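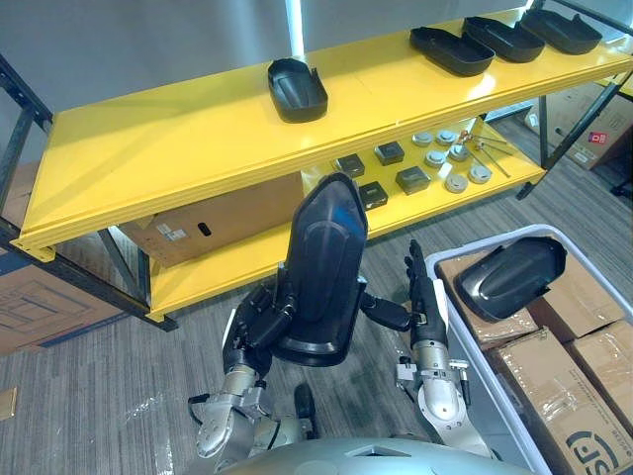

About the Plirkby Robot Club

Hello, and thanks for stopping by! I'm one of the club leads at Jandbridge, and I've been part of this lot for 6 years now, long enough to remember when our whole kit fitted in a rucksack.

We're a school club for anyone aged 11 and up who fancies making a robot do something useful. This year's project is called Brisesis, and it's all about picking and sorting. The two-armed robot has to take black plastic trays and small parts between a yellow shelf and a bin, and put each one where it belongs. Sounds easy, doesn't it? The trays are curved, so getting the fingers round one is a proper puzzle (ask anyone in Year 9), and the round metal pucks are worse.

What we get up to

We meet in the carpeted room at the end of the science corridor, straight after lessons, and pack up at 6. There are 20 of us at the moment, split into 2 teams. One team looks after the arms and hands, the other writes the code, and everybody swaps at half term whether they like it or not!

In summer we enter the Rácz Cup, where you get up to 60 minutes to clear a shelf. We came fourth last time and I was hoarse for days from cheering.

Coming along

You don't need to know any coding, and you don't need to buy anything. Just bring a drink, tie long hair back and leave your bag by the door. New members can join in any term, so pop your head in or drop a note at the school office marked Plirkby and I'll get back to you.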